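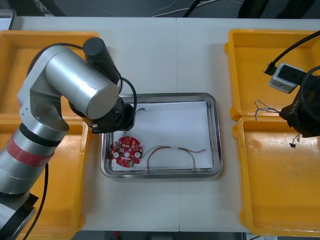 Two people at the Humphreys site wrote in after the July item to ask why a board handling cell needs a written rule for bins at all, when the arms only move at a crawl and the parts weigh next to nothing. Fair question, and a third reader put it harder: rules like these get written by whoever has the least work on, and then the people on the bench have to live with them. Point taken. Short answer from this desk, the speed rule covers fingers and toes, the bin rule covers the boards.

So. Handling note is now in its second version and goes live for every two-arm cell at Nesteo and at Humphreys. Printed copy at each cell please, old one in recycling. Main changes, quick as I can:

Paper liner in the tray, fresh at the start of every shift. Not when it looks dirty. Start of shift.

Leads stay inside the tray rim before a cycle is started. If a board comes in with long leads, spread them on the paper so nothing sits under the board or hangs over the side. Brakura wanted a clip for this, we tried the clip, it marked the pads. No clip.

Only one arm over the tray at a time. The other one parks over its own bin and waits. This was in version one but buried on the last page and half the cells had it the wrong way round.

Cables on the arms get looked at before power on, wrist end included. Anything dangling that could catch a lead, tie it back or stop and ask. Floor cables same, keep them flat and clear of the table legs.

Speed limit during teaching is unchanged. Seperate sheet, don't mix them up.

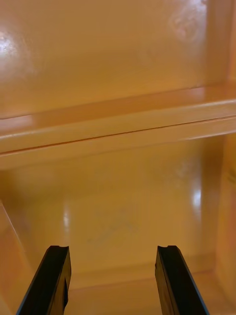 Bin checks are the part that gets skipped, so they now have a line of their own on the shift card. Open the gripper, bring it down over the bin, look at the wrist view before you run the first pick. You are looking for leftovers and for marks. A shiny yellow or orange bin throws glare back at the camera, white spots on the wall and on the floor of it, and those are fine, note them and carry on. A faint blue-grey scribble low down between the finger tips is a different matter, wipe it, look again, and if it's still there write it on the card so the next shift doesn't stop for it too. Same goes for the ledge inside, check the seam with a light, small parts like to sit there.

Numbers for those who asked: the Clumis log has 1176 picks under the trial version, 11 of them stopped by the operator. Every stop gets a reason code from now on, even if the reason is "not sure". A stop with no code is no use to us, a stop with "not sure" is.

Sign-off sheets are due back before any cell moves to the new note. Still missing some from Brakura, you know who you are. Training slot is 20 minutes, done at the cell, hands on, no slides. If you can't make yours swap with somebody and tell us after.

Questions on the tray rule or the shift card, reply to the newsletter adress and they'll go in the next one.

Contact the newsletter desk | © Nesteo 2019 | Back to top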